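Home | Kitchen | Laundry | Toy Corner | Workshop | About

We use cookies to keep this site running. OK / Settings

Getting the toy shelf back under control (and keeping the shape sorters whole!)

If your house is anything like our place in Virkonbridge, the toys with loose pieces are the ones that make you want to cry. Dolls are fine, trucks are fine, but a shape sorter? One star goes under the couch in September and you find it when you move out. I've got a little system going now and I'm pretty happy with it, so I thought I'd write it down before I forget what I did.

First, every sorter gets its own drawstring bag. I bought a pack of 4 from Flikstead (the mesh kind, so you can see what's in there) and tied a tag on each one. The board doesn't go in the bag, just the pieces. Boards stand on edge on the shelf like books, with the bag hooked over the corner.

Second, wash day. I do the plastic ones in the sink with warm water and a squirt of dish soap, and an old soft toothbrush for the holes. Crumbs LOVE those little holes, and don't get me started on play dough. Let it dry out first, then poke it loose with a toothpick. If you go at it while it's still squishy you'll just push it into the corners.

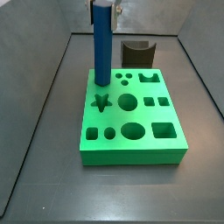
Green sorting block with the blue cylinder standing on top. Star, circles, squares and an arch to scrub out!

Wooden boards are a different story, so please don't soak them! Wipe with a wrung-out cloth, go around the cutouts with a cotton swab, and stand them up to dry overnight. I did ruin one once by leaving it in the tub (it swelled up and the square never went in again).

For drying the plastic ones, turn the board upside down on a dish rack so the holes can drain, and give it a good shake after an hour or so. Loose pieces go in a colander. I tried the Flastetero drying mat and it was okay, but a folded towel does the same job and I already had 12 of those.

Before anything goes back on the shelf I try every piece in its hole. Takes two minutes, and if something's missing I go look for it right then, usually in the couch or the bottom of the bath toy bin. My sister-in-law swears by the Gachanja bins with the snap lids, and maybe I'll try those when the mesh bags wear out.

217 shares | 4 comments | Leave a comment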